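How Does a Wallet Stay Together?
Kids' Corner – by Skye Lennox

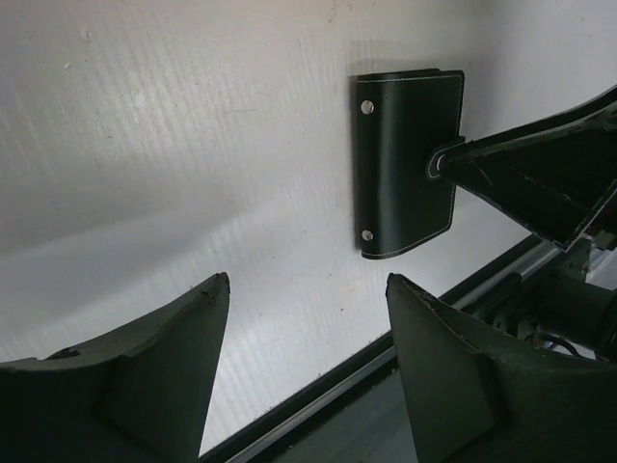
A black wallet with white stitching and two round silver snap rivets.

Have you ever pulled on a wallet to see how strong it is? Try it gently with an old one. It hardly budges! A wallet gets bent, stuffed, sat on and dropped, and it can still last for years. So what holds it all together?

Start with the stitches. On our black wallet they are easy to spot, because the thread is white and the leather is dark. Sewers call this contrast stitching. It looks great, and it has a big job too – it joins the layers of leather along the edges so your cards can't slip out the side.

Leather is tough to push a needle through. Many leather workers punch a row of tiny holes first, then sew through them. One favorite way is called saddle stitch. You use one long thread with a needle at each end, and both needles go through every hole from opposite sides. If one stitch breaks, the others hang on!

Now find the two silver circles near the left edge, one by the top corner and one by the bottom. Those are metal! A rivet is a little metal pin that goes through a hole and gets squeezed flat so it can't pop back out. A snap has two halves, with a bump on one and a socket on the other. Push them together and – click!

What about the fold? Leather is made of lots of tiny fibers all tangled up, a bit like a plate of spaghetti. The tangle can bend again and again without ripping. That's why old wallets get so soft and floppy right where they fold.

TRY IT YOURSELF
You need two pieces of felt, a blunt needle and some bright yarn. Ask a grown-up to help you punch 15 holes along one side of both pieces. Line up the holes and sew in and out until you reach the end, then tie a knot. Now give it a tug!

Word to know: FIBER – a very thin thread or strand.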